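Surfaces, wrap and the packing bench: Johanna Auer on setting up a shared kitchen store
Nov 10, 2022

Johanna Auer specifies fit-outs for shared food preparation rooms. Her current job is the packing room at Allstead, where lunches are portioned, wrapped and shelved for collection. The room was handed over in January, and she has kept a maintenance log on it ever since. We spoke mainly about two items in that log: the table and the wrap.

The table came first. Auer wanted one long working surface in a pale finish, with the grain running lengthwise.

"Colour is a working property," she says. "On a pale top you can see beetroot, turmeric and tea straight away. On a dark top you find them with your sleeve."

The drawback is glare. A smooth, slightly glossy top throws back whatever light is over it, and clear film laid across a bright patch is hard to see. Auer's remedy was to mark out the wrapping position away from the brightest part of the table and leave the fittings alone. 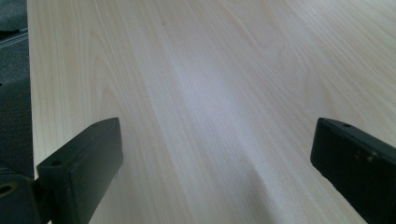 Cleaning is by damp microfibre cloth and neutral detergent, wiped along the grain and dried with a second cloth. Abrasive pads are kept out of the room. Auer had no objection to a matt finish in principle, but the samples she tested from Turcotte held grease in the texture and needed two passes to come clean.

"A second pass is labour. Do it after every batch and it shows up on the timesheet."

She is less particular about the floor. It is dark, it was there before her, and her only entry on it concerns crumbs along the table edge, which are now swept at the end of each shift.

The second item took longer to settle. The room had been using catering rolls in a fixed dispenser from Peranach. The dispenser was sound, but it held the film at one end of the table and staff carried trays to it. Auer logged 3,747 wrapped portions in the first trial period and found that most of the lost time was in walking. For the second period she replaced the fixed unit with boxed household rolls, the kind with a slide cutter, which can be set down wherever the work is.

"It's an ordinary supermarket item. The box is the dispenser. When the roll runs out, you flatten the cardboard and open another."

The slide cutter was a firm requirement. Serrated metal strips had caused two cut fingers, both minor, and both entered in the first aid book. A slide cutter runs along a track and needs the film held taut on the far side. Auer teaches it as a fixed sequence: draw the film, lay it over the container, press down the far edge, then cut.
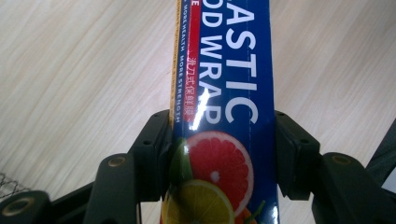

Storage of the boxes was revised as well. They were first laid flat in a drawer, where the lids got crushed under baking trays and the cutters jumped their tracks. They now stand on end in an open bin from Udent, with the opened box at the front. The second trial period covered 1,071 portions and produced one jammed cutter, on a box that had been dropped.

Auer does not recommend the arrangement for larger kitchens. Household rolls cost more per metre, and the narrow width rules out full-size trays, for which the old dispenser has been kept on a lower shelf. Foods with a high fat content, cheese in particular, go into lidded tubs.

"People ask for one product that covers everything. I'd sooner label two shelves properly."

The next entry in the log is lighting. She has asked for a quote on diffusers for the fittings above the table, and in the meantime the wrapping position stays where it is, marked with a strip of masking tape that is replaced when it starts to lift.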